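The gripper closed while the arm was stopped

In May I got two fingertips pinched by a gripper that I believed was off. I had a sore hand for the afternoon and a purple nail for a while after that. I'm writing it up because the cause was a dull one and I think other people have the same setup on their bench right now.

The job is called Skindance, a name I had no say in. It's a project on handling small, slippery household things, and the task we run most is loading a capsule coffee machine. The arm picks up a capsule, carries it to the machine, lowers it into the opening and lets go. Then it pushes the lever down. We work in a shared room at Obradović, with more than one arm in it, and people come and go all day.

The gripper is a Tenden parallel jaw. The software that talks to it is Drunach, which is our own and older than anyone's memory of why it does certain things. Drunach sits between the planner and the hardware, keeps a short queue of commands for the gripper, and retries if it doesn't get an answer. The retry is the important part.

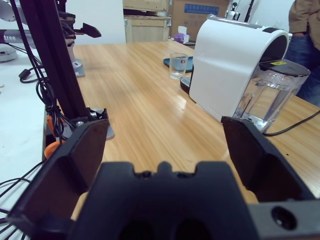 Power was the first thing I got wrong. The emergency stop on our arm cuts the drives and puts the brakes on. I had assumed for months that it also dropped the gripper, as it had on the last arm I used. On this one the gripper had its own supply, added when somebody wanted to swap tools without rebooting the arm controller. It was plugged into the same strip as the coffee machine, and the only cable I ever thought about on that table was the black one that runs from beside the water tank off toward the right edge, because it could snag. I had taped it down, drawn it into the collision map and put it in the risk sheet. The gripper supply wasn't in the risk sheet at all.

What happened

We had been running capsule loads since the morning. The counter in Drunach was at 1,148 for that set of fingers when the arm came down a little off to one side. The capsule caught the collar of the machine and tipped. The force limit tripped and the arm stopped where it was, just over the opening, with the capsule crooked between the fingers.

This was an ordinary stop. We'd had plenty. The routine was to hit the emergency stop, reach in, take the capsule out by hand, look for damage, step back, release the stop and send the arm home.

I hit the stop. The brakes clicked. I pulled at the capsule and it didn't come, so I asked for the gripper to be opened from the screen. The open command went out and the fingers moved apart. I noticed that they moved, and I remember being pleased that it was convenient. That should have been where I took my hand away. A gripper that opens with the stop pressed is a gripper that has power, and I didn't put those two facts together.

I took the capsule out with my right hand. The rim had a dent in it. Then I put two fingers back between the jaws to feel along the inside of the pads, because I wondered if one of them had a burr on it that had turned the capsule. While I was doing that, the gripper closed.

It closed at the speed and force we use for capsules, which is low. If we'd been doing the lever push, where the jaws are clamped hard so they don't slip, I think I would have been writing this from a different point of view. As it was, it hurt and I couldn't pull free. It took nearly 10 seconds to get it open again. Part of that was me shouting "open" and part of it was that the first open command went into the queue and waited there.

I ran my hand under the cold tap. Nothing was broken. We pulled the plug on the gripper supply, put tape over the arm's start button and did no more runs that day.

Finding it

The log for the session was 3,497 lines, most of it heartbeat messages. The part that mattered was short.

When the force limit tripped, the planner had already sent its next grip check. This is a close command with a small target width, and if the fingers stall on something before they reach it, the planner takes that as proof the capsule is still held. The Tenden was busy reporting its position and didn't answer in time. Drunach marked the close as unanswered and kept it for a retry.

Then I hit the emergency stop. Drunach saw the arm go into its stopped state and paused the planner. It didn't clear the queue. The open command from the screen goes in by a different path, ahead of the queue, and so it went through at once. After it finished, the gripper link was idle and healthy, and Drunach did what it had been written to do with an idle and healthy link. It retried the oldest unanswered command.

So the close was one the planner had wanted before the stop. It arrived well after it, with the capsule gone and my fingers where it had been.

I reproduced it the next morning with a foam block in place of my hand. It wasn't hard. I held up the reply from the gripper by hand, pressed the stop, sent an open from the screen and waited. It closed on the foam every time I tried it. With the gripper supply wired through the stop relay, it couldn't happen at all, for the plain reason that the motor had no power.

I also went back through older logs and found the same pattern twice more, both times with nobody's hand in the way. One of those had been noted as "gripper glitch, restarted." I wrote that note.

The off-center approach had its own cause, and I'll put it down here too. The coffee machine had been moved. It isn't bolted to the table, and every push on the lever shifts it by a hair. Over a morning of pushes that adds up. When the capsule goes in straight it hangs narrow end down over the dark opening with its rim just clear of the collar, and there is very little room there to be wrong in.
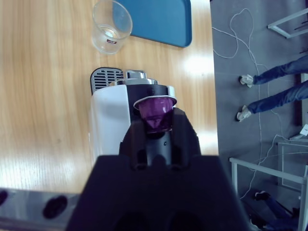 What I changed

The gripper supply now goes through the same relay as the arm drives. Press the stop and the Tenden goes dead. The drawback is that it drops whatever it's holding, or at least can't promise to keep holding it. For a coffee capsule I don't care. For the group on the next bench, who handle full glasses, it matters more, and they've kept a separate supply with its own stop button mounted beside the main one. They have to press both. I don't love that, but it's written on the table edge in marker and on their checklist.

Drunach now empties the gripper queue on any change of arm state. It also stamps each command with the time it was made and refuses to send one that has gone stale. I'd have been happy with the first change alone, but the first depends on Drunach hearing about the stop, and I have less faith in that than I used to.

Opening the gripper from the screen is blocked while the stop is pressed. If something is stuck in the jaws, you release it by hand with the power off. There is a small manual release on the Tenden, and until that week I had never used it. It's stiff. I've put the right hex key on a string next to the bench. 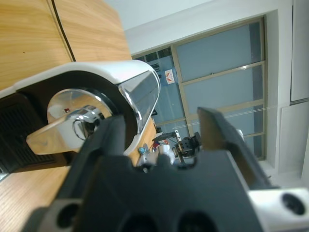
The risk sheet took longer than any of the code. I had written it by walking around the arm and asking what could move, and I had counted the gripper as part of the arm. This time I went at it from the power strip. I followed every cable to whatever was on the other end and wrote down what that thing does when the stop is pressed. The coffee machine went on the list as well. It stays on through a stop, and it can pump hot water if the button has been pressed, so there's now a line about not reaching under the spout.

As for the machine creeping across the table, I tried rubber feet first and they only slowed it down. It now sits against a printed stop block, screwed to the tabletop, and we check its position before each set instead of once in the morning.

A few people have asked for the Drunach patch. It's tied up with a lot of our own message types and wouldn't be much use as it stands. If you run any kind of retry between a planner and a gripper, the test is quick to do: hold back one reply, press your stop, send an open from wherever you normally send it, and leave a piece of foam in the jaws for a minute or so. Do it with the arm parked. I've run it on the two other grippers in our room, and one of them still needs its queue fixed, so that one is unplugged until I get to it.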